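Search vacancies
Keyword or job title
Go

Robot operators wanted for cloth handling recordings

13 Jan 2019
Posted by the Flundent recordings desk

Flundent is looking for 4 people to operate robot arms at our workshop in Skestavia. The job is to record examples of cloth handling for a learning system called Skaltero. You move the arms, the system stores what the arms and cameras took in, and the recordings are used later to train the software. The contract is fixed term and runs until the end of June.

You do not need to have worked with robots before. Most of the job is patient, repetitive handwork done through a pair of controls, and we teach that from the beginning.

What you would be doing

An operator sits at the controls and works through a list of short tasks. Each task is one recording. At the moment nearly all of them use small household cloths on a white board: pick up, lay flat, fold, pull straight, move from one side to the other. A task sheet tells you how the cloth should start and how it should finish. How you get from one to the other is left to you, within reason. We want recordings from different people because different people fold differently.

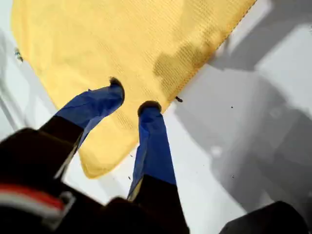

Both fingertips on the cloth, seen from the gripper's own camera.

After each recording you mark it as good, poor or spoiled, and add a short note if something needs explaining. A dropped cloth is not a spoiled recording. If you drop it, pick it up again and carry on, as the system needs to see how a person recovers from a slip. A recording is spoiled if a hand or sleeve comes over the board, if the controls lose contact, or if you stop halfway and start a different task.

The list is set out in blocks. A full block is 100 recordings, and we expect a trained operator to finish one in a shift, with breaks. At least 87 of them should be marked good or poor. The target for the first stage of Skaltero is 1,000 usable recordings for each task, shared between all operators.

Between recordings you also reset the work. That means putting the cloth back in its starting state, checking the finger covers and looking over the board.

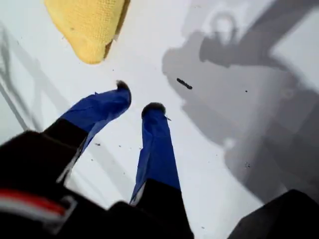 Resetting takes more care than most new operators expect, and we pay for that time in the same way as time at the controls. The starting place of the cloth has to change from one recording to the next, or the system learns one spot and nothing else. It might begin in the middle of the board, or up and to the left of the fingers with a rounded point of it facing down towards them, and the task sheet will say which. Shadows from the arm fall across the work and we leave them as they are. Crumbs and bits of fluff can stay too, unless the sheet asks for a clean board. Do please write down which it was.

One-arm and two-arm work

Everyone starts on one arm. Once your recordings are steady, you move on to two-arm tasks, where both hands have to hold the cloth and keep it under an even pull. These are slower and more tiring. You will be watching two hands at once, and for the first few days it is common to forget one of them.

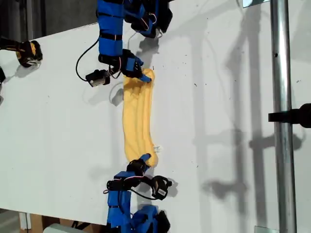

Two-arm shifts are kept shorter for this reason, with a longer break in the middle. Operators who would like to stay with one-arm tasks can do so. The pay is the same.

What we are looking for

- Steady hands and the patience to do a small job many times over
- Good enough eyesight, with or without glasses, to judge the edge of a cloth on a screen
- Clear short notes in English
- Able to sit for up to an hour at a time (chairs and controls can be adjusted)
- Left-handed people are very welcome - we are short of left-handed recordings

Sewing, laundry work, upholstery, bench assembly or anything similar would be useful, but it is not needed. A computing background makes no difference to this post.

Training and hours

Training is paid and is done at the workshop. It covers the controls, the stop button, changing the finger covers, marking recordings and resetting. After that you choose morning or afternoon shifts, and we try to keep you on the same one.

What we keep

The recordings hold the movement of the arms and the camera pictures of the board. Your name is not stored with them. Each operator is given a code, so that we can compare styles of handling and find faults in a set of controls. You will be asked to sign a form agreeing to this before you start.

How to apply

Send a short letter saying what handwork you have done, paid or unpaid, and which shift would suit you. A CV is fine but we do not insist on one. Those we would like to meet will be asked in for a trial at the controls, which is paid as a half shift.

Contact the recordings desk | © 2019 Flundent | Back to top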